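Plutura sorting cell: two arms, three months on our packing bench

I run the returns and kitting room at Sasuvden, a small mail-order shop for model makers, and I have wanted to write this up since October. We took the Plutura with the Laur software package, and I like it a lot more than I thought I would!

Setup took the two of us, me and Sigita Ozoliņš, one long morning. You teach a pick by guiding the arm to the item, closing the jaws and saving the position. Sigita had never touched a robot and was teaching her own picks before lunch – no code, just a tablet and a bit of patience. The parallel jaws are very good on blocks and anything else with flat sides. Soft pouches are harder, and we still pack plenty of those by hand.

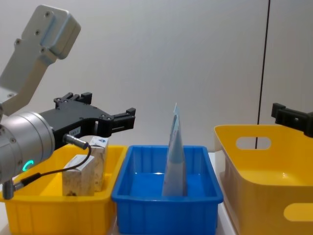
Did anyone lose hours over it? Everyone kept theirs, but the work changed: less lifting and reaching, more checking, and a lot more time for the odd orders that used to pile up until evening.

That has been the best part for me. Romana Paulík used to sort over 100 returns a shift with a sore wrist, and now she teaches new picks and decides what the arms should leave alone (she is stricter than I am). She did say the first weeks were tiring in a different way, with so much watching and waiting, and I'd plan for that.

Gripes: the tablet logs you out too quickly, and the manual is thin on changing fingertips. I'd still buy it again tomorrow.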